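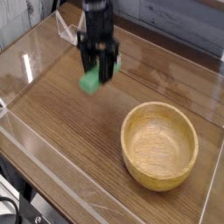

Figure 2. A green block held between the two fingers of a black gripper, over a wooden tabletop.

4. What people said once the square went quiet

I should say up front that I came to Zusstead for the wrong story. I wanted the big April rally, the speeches, the crowd singing on the courthouse steps. What I got instead (and I'm glad of it now) was the long stretch afterward, when folks had gone back to work and the old council was out and the new one hadn't really sat down yet.

The local paper put the crowd at 3000. The Birden police said 2000. I've given both numbers because everyone I talked to had a favorite, and which one they picked told me a lot about how they'd vote! People who liked the bigger number mostly wanted a brand new town charter. People who liked the smaller one kept asking me who was going to run the buses.

I held two rounds of group talks, both in the back room of the Đào noodle shop, and the same worry came up in each. Folks were thrilled that the old crowd had left. They were a lot less sure about the interim council, which had taken over the budget without a vote and promised to hand it back "soon." One woman told me she'd heard that word from the last bunch too. A younger man cut in and said she was spoiling the party, and they went at it for a good while, pretty cheerfully, over soup.

Bernance went another way. Over there the interim people set a date, Wednesday, June 3, 2020, and printed it on flyers, and I think that one small thing bought them a lot of patience. My notes from Bernance are thinner, so I don't want to lean on this too hard. Still, when I asked people there what came next, they gave me the date. In Zusstead they mostly shrugged, or changed the subject to the rally. I'll come back to the flyers in Section 5, where I go through how each council dealt with the press.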